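Workshop > Tips > Kitchen helpers > Before you buy

Kitchen robots and grabbing gadgets: what to sort out before you spend anything

Every few months someone writes in asking whether it's time to get a robot arm for clearing up. My answer has been "not yet" for a good while, and I haven't changed it much.
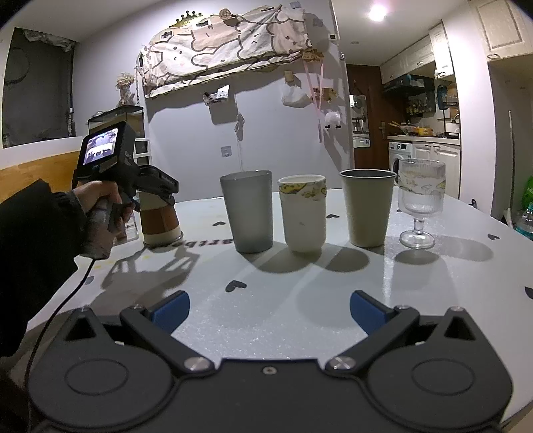
Start with your own cups

A row of cups is a fair test of any gripping machine, and most sales pages dodge it. They show one mug, always the same mug, straight sided and empty. Go to your cupboard and you'll find tall plastic, thick ceramic, a metal tumbler and at least one glass on a stem that somebody is fond of. Each wants a different squeeze. A grip that holds steel firmly may be far too much for thin plastic, and a stemmed glass with water in it is a hard thing to lift level, even for a tired human.

So before you look at prices, get out what you use in a normal day and measure it. Write down the widest, the narrowest and the tallest. Then ask the seller how far the fingers open. If they can't tell you in millimetres, move on. I asked Homstead and got a brochure about family time.

Ask what the fingers are tipped with

Soft pads matter more than motors for this sort of work. They wear, they pick up grease, and they go shiny. Ask these before paying:

- Can you buy the pads on their own, or only as part of a whole new hand?
- Can they go in hot soapy water?
- What does a spare set cost, with postage?

Skiltlow wanted £161 for a "care bundle" which, once I'd read down to the bottom, was 2 sets of pads, a brush and a cloth. I have brushes and cloths. Put the price of spares in your sums for the first year, and double it if your kitchen is a greasy one.

Hand-held or fixed?

A hand-held gripper with a trigger or a pistol handle is the cheaper way in, and some now come with a little screen on top. Be clear what you're paying for. You are still doing the lifting. If your trouble is a weak pinch or a sore thumb, a plain reacher from a mobility shop may do the job for the price of a takeaway. If you want to record movements for an arm to copy later, that's another purchase altogether, and the arm is the dear part.

Try the weight at the end of your reach. A thing that feels light in the shop feels different after the tenth cup. Hold it out over the table for a full minute before you decide.

Mind the cable

Anything that plugs in will have a lead going over the edge of the table sooner or later. Leads catch on chair backs, sleeves and children. Work out where your sockets are before ordering, and if the only one is behind the sofa, budget for moving one. Battery models get round this but then you have a battery to replace, and Mekonnen's is sealed in.

Light and shadow

A bright ceiling light throws hard shadows across a white table. If the machine finds things with a camera, ask whether it has been tried under ordinary house lighting, on patterned surfaces and with clear glass. Clear things are the ones to press them on. Wollico's demonstration used orange beakers on a black cloth. Make of that what you will.

A table with printed patterns or stickers on it is worth mentioning to the seller too. If they say a plain mat is needed, the mat goes on the bill.

A rough way to budget

Take the sticker price. Add a year of pads, a mat if needed, any electrical work, and breakages. For breakages I'd allow 3 cups in the first month and call it lucky if you come in under. Then set the total against what you want done. If the answer is "move five cups to the sink", you can guess where I stand.

When to wait

New models tend to be announced in September, and the old ones get knocked down shortly after. Wait for that. Ask for a home trial of 2 weeks, in writing, with return carriage paid by them, and use your own cups for every test. Keep the box.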